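Home | Furniture | Desks and tables | Spares | Delivery | Contact

Nurmi work table, oak-finish top

Print this page | E-mail this page to a friend

The Nurmi is a fixed-height work table for home offices, hobby rooms and small workshops. It is supplied by Clotau as a flat pack in 2 cartons. The top is common to all versions. The underframe is sold in two widths and should be chosen before ordering, as the cross rails cannot be exchanged later.

The top has a pale, warm colour and a low sheen. It is sealed on both faces and on all edges at the works, so no oiling is needed before use. The pre-drilled holes on the underside accept the Nurmi underframe, the Pledura drawer unit and the Clanilmont cable tray. No drilling is required for any of these.

Small shelf units, monitor stands and desk lamps may be placed directly on the surface. Items with narrow metal feet should be fitted with felt or cork pads if they are to be moved often. A narrow foot concentrates the load and will mark the seal when dragged, even where the total weight is low.

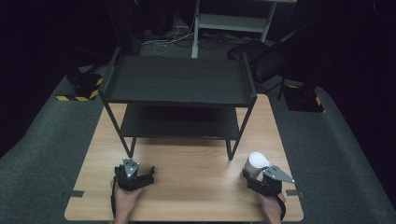 Loading

The table is rated for an evenly spread load. Heavy single items, such as a bench vice or a large printer, should stand over a cross rail and at least a hand's width from the edge. Clamps may be used on the front and rear edges with a softwood pad on each side. Do not clamp to the short ends when the drawer unit is fitted, as the runner screws lie close to the edge at that point.

Sitting or standing on the table is not covered by the guarantee.

Assembly

Assembly takes two people. Lay the top face down on a blanket or on the opened carton. Fit the long rails first, with all bolts finger tight. Fit the legs next, then the cross rails. Turn the table over, stand it in its final position and tighten the bolts in opposite pairs. The 3 mm key supplied is for the grub screws in the feet only. A larger key is packed with the leg bolts.

The feet adjust by up to 11 mm. Set them with a spirit level placed across the middle of the top. On carpet, repeat the check after a month.

Surface and care

Wipe with a damp cloth and dry along the grain. Washing-up liquid in weak solution is suitable for grease. Do not use scouring powder, bleach, or any polish that contains silicone. Silicone prevents later coats from bonding and is very hard to remove.

Shade and grain differ between batches. A top ordered later to match an existing table may be lighter or darker, and the difference should lessen over the first year. Judge the colour by daylight from a window to one side, with the room lights off. Lamps directly overhead tend to bleach out the grain, and a shadow across the top will make the same board look greyer than it is. 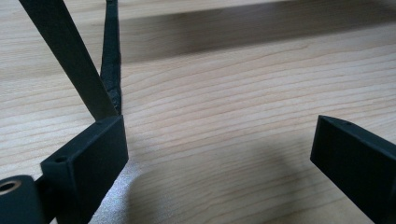

Light scratches along the grain can be treated with the repair stick, part 221, which is sold separately. Apply sparingly, leave overnight and buff with a dry cloth. Scratches across the grain need fine abrasive paper and a fresh coat of sealer over the full width of the top. Spot repairs of this kind will show.

Delivery and returns

Delivery is to the ground floor. Unopened cartons may be returned at the buyer's cost. Once the legs have been bolted on, the table can be returned only if faulty. Keep the corner pieces until the top has been checked for transit damage.

Reader comments

deskbound: Does the cable tray fit if you already have the drawers on the left? The leaflet shows it on the right only.

Clotau support: Yes, with the short tray. The long one fouls the runner.

hazelbank: Ordered in December, top fine, one foot missing from the bag. Replacement came in the post. Bolts are good quality.

pete_t: Second top is a shade darker than my first. Page does warn you. Would still like to see batch numbers on the carton.

Back to desks and tables | Top of page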